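Talgate Lab Notes, January 14, 2022

Flower table: what happened with the grip force fault

Several people have asked why the two-arm flower table was locked out for most of last week, so this item covers the fault, what we found, and what has changed. Nobody was hurt. We lost one glass vase and a fair number of artificial tulips.

The task, for those who work on other tables, is arranging. The arms pick artificial tulips off the tabletop and put them into glass vases, and an operator steps in when a stem goes somewhere it shouldn't. Shobha Nair has been running it since September using the Bistlow controller that came over from the old sorting bench.
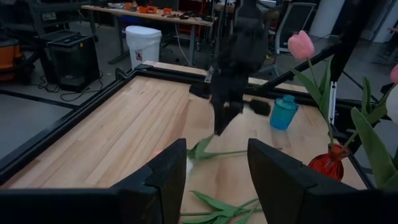
The fault was in how the controller handled a lost grip. Each gripper reports its finger position and motor current, and when the current drops the software is supposed to assume the stem has gone and hold still until it gets a new command. A thin stem under a gripper, with leaves spread flat on the wood the way they are on this table, gives a very weak signal to begin with. The controller read the weak signal as a slipping stem and raised the closing force in steps. It was set to stop at 4 steps. After a software update in December the stop was not being applied, and the force kept climbing to the motor's own limit.

With a plastic stem this did little harm beyond crushed leaves. On the day of the failure the left arm had closed on the lip of a clear vase while placing a flower. The glass broke at the rim and pieces went over the rail onto the floor on the window side. Shobha pressed the stop and both arms halted. Jagadeesh Pisharody swept up, and the table was tagged out that afternoon.

Jagadeesh and Kamala Shetty went through the logs the next morning. They found 140 grips in which the force had gone past the fourth step, going back to the day of the update. Most had passed without anyone noticing. A few had been written up in the table notebook as "stem bent" or "leaf came off," and those notes turned out to be useful, as the times matched the logs. Please keep writing things like that down even when they seem minor.

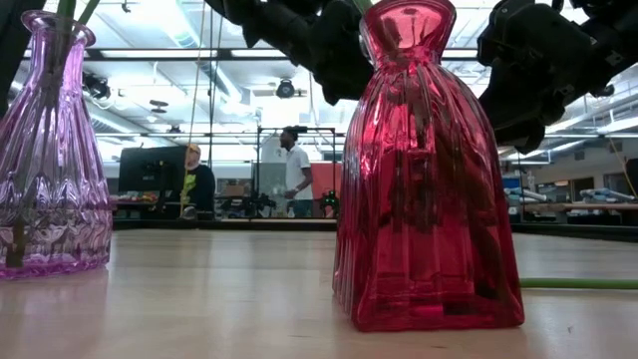 Kamala also checked the second arm, which runs the same software on a separate board. It had the same fault but fewer bad grips, probably because it had been doing less of the placing. Both boards have been put back on the earlier version. The force stop is now also set in the motor drives themselves, so a controller error can't raise it. We ran 300 test grips on each arm with spare stems, and none went past the limit.

The broken glass raised a second matter. The stop button was within Shobha's reach, but the people nearest the far end of the table had no button of their own and were not wearing eye protection. Vilgot Nyberg has ordered a second stop button for that end. Until it is fitted, the following applies:

Safety glasses for anyone at the rail while the arms are powered.
No standing at the far end during automatic runs.
Closed shoes, as before.
Any vase with a chip or crack goes in the glass bin, not back on the shelf.
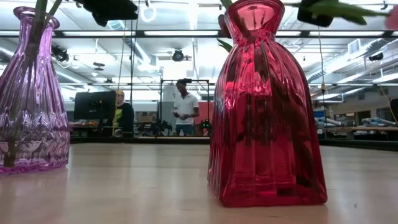 Vase choice came up in the review as well. Aishwarya Thomas asked whether we should switch to plastic for now, and the decision was to keep glass, as the grip tuning depends on it. Heavy, broad-based pieces like the fluted red one are less likely to tip if an arm nudges them, and the narrow neck still makes for a hard placement. The thin clear ones have been withdrawn. Anyone who wants to bring in a different vase should show it to Aishwarya first so she can measure the rim.

The table is open again for supervised runs. Unattended runs stay off until the new button is in and Vilgot has signed the sheet. If you see either arm close, pause and close again on the same stem, press stop and tell Kamala. Don't clear the fault yourself, as that wipes the last few seconds of the force log.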